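Heltwood is hiring a residential property manager for its Flanine apartments, a community of 54 rental units in two buildings. The position is full time and on site. It reports to Amirul Ong, regional manager.

**What you will do**

- Show vacant units and process rental applications
- Prepare leases, renewals and move-out statements
- Collect rent and follow up on late accounts
- Schedule repairs with our maintenance crew and outside contractors
- Walk the grounds, hallways and laundry rooms every morning
- Keep unit files ready for the annual owner review in October

There are 13 leases up for renewal this fall, so the person we hire will start with those. You will share the office with a part-time leasing assistant.

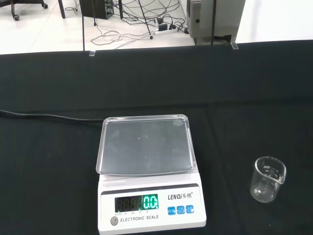

*Electronic scale and glass beaker on black cloth.*

**What we are looking for**

- At least four years in apartment management or leasing
- Working knowledge of fair housing rules
- A valid driver's license
- Comfort with spreadsheets and rent ledger software – we will train you on ours

Spanish is a plus. A real estate license is helpful but not required.

**Pay and benefits**

Salary depends on experience. We offer health and dental coverage, paid vacation and a discount on rent if you choose to live at Flanine. After-hours calls rotate among four managers.

**To apply**

Send a resume and a short cover letter to Amirul Ong at the Heltwood office by July 10, 2026. Please include two work references. Interviews will be held in person.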